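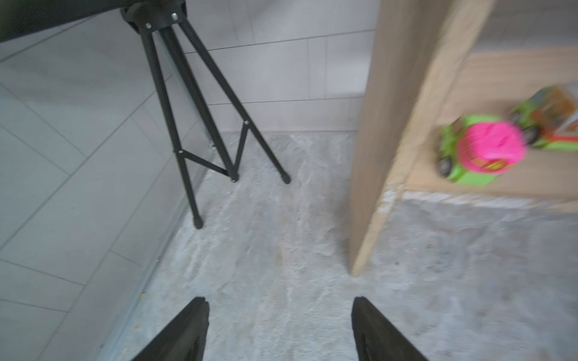
**Ticket 281: Wrist-view policy scores drop when wrist images are blurred**

Project: Palma (floor and shelf tasks, two-arm)
Opened by: Boonmee Yimyam
Assigned to: Beat Aigner
Status: closed, one follow-up open

**Problem as reported**

The Palma policy trained on the September set reaches for toys on the floor without much trouble. At the shelf it is worse than the older Evham baseline. The gripper goes to the right height and then closes short of the toy. Boonmee saw it on both trucks, the mixer and the one behind it. Same checkpoint, same start pose, lights on.

Expected: shelf reaches at least as good as Evham.
Seen: 84 good reaches out of 400 in offline replay, counted with the usual distance check at gripper close.

**Log**

Thursday, 9:40. Beat: Reran the replay from a clean checkout. Got 84 again, so it isn't a seed problem. Action normalization file matches the checkpoint. Camera order in the config is correct.

10:15. Beat: Looked at the episodes that fail. Most have motion blur in the wrist view during the last part of the approach. Parts of the view can be sharp while the toy and the shelf edge are soft. Our blur filter takes one sharpness score for the whole image, so a crisp stand leg or a tile line is enough to pass it.

10:50. Boonmee: Would that hurt training that much? We kept blurred images in Evham too.

11:05. Beat: Evham used a longer image history. Palma uses 2 images per step, and if both are soft there is nothing to fall back on. I can test it without retraining by setting the history longer at inference, but the position embedding won't match, so it needs a short fine-tune.

11:30. Beat: Started two fine-tunes on Zunthorpe. Run A: same data, longer history. Run B: same history, sharpness scored in patches near the fingertips, with low-scoring images given less weight in the loss. We don't drop them. Dropping leaves gaps in the action sequence and we had trouble with that in Bornlow.

1:20 p.m. Boonmee: While those run, I checked the floor episodes for the same thing. 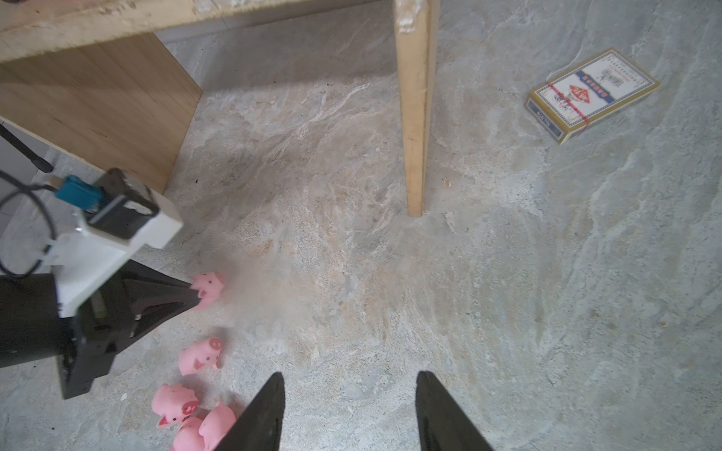
The five pink pigs give the policy enough contrast against the pale floor, and the second arm in view doesn't seem to throw it off. I masked the second arm in a copy of the replay set and the floor score stayed within noise. So I'd leave the arm-visibility question out of this ticket.

2:45 p.m. Beat: Agreed. One note on masking — the mask script fills with black, and the fingers are black too. Fill with the floor mean next time or the result is hard to read.

4:30 p.m. Beat: Both runs finished. Same 400 replay reaches as before. Run A improved a little, but it costs us control rate. Run B reached 281. The remaining misses are mostly at the second truck, where the nearer one blocks the view.

**Cause**

Whole-image sharpness score let through images that were soft at the target. The short history made the policy depend on them.

**Fix**

- Patch-based score merged, threshold kept in the Palma config.
- Weighting on by default for wrist cameras only.
- Old score still written to the metadata so Evham results can be reproduced.

**Follow-up**

Replay is not a live test. Boonmee will run the shelf reaches on the arm with the Run B checkpoint and post the result under a new ticket. Occlusion at the second truck goes there too.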